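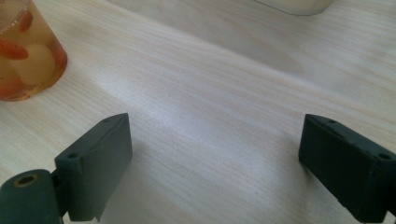

A glass on one of the wooden tables in the Allstead Reading Room.

Allstead Reading Room: Frequently Asked Questions

Who may use the Reading Room?
Any resident aged 16 or over may apply for a reader's card. Visitors may request a day pass at the front desk.

How many seats are there?
The room has 131 seats. Groups of more than six should write to Ekua Wumbei, Reader Services, before visiting.

Can I reserve a seat?
Seats may be reserved through the Vistau booking page until 6 pm on the day before your visit. Unclaimed seats are released at 10.30 am.

May I bring food and drink?
Drinks are permitted in the main room but not in the Kwak Collection. Food may be eaten in the lobby only.

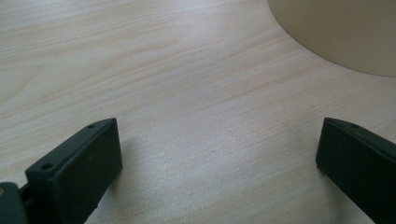 Table surface, main room.

How many pages may I print?
Each card includes 100 pages a month. Unused pages are not carried forward.

May I borrow items from the Kwak Collection?
No. The collection holds 800 maps and pamphlets – all for use on site. Requests should be made to Joaquín Farías, Collections.

When is the room closed?
The room closes for stocktaking in the first week of February.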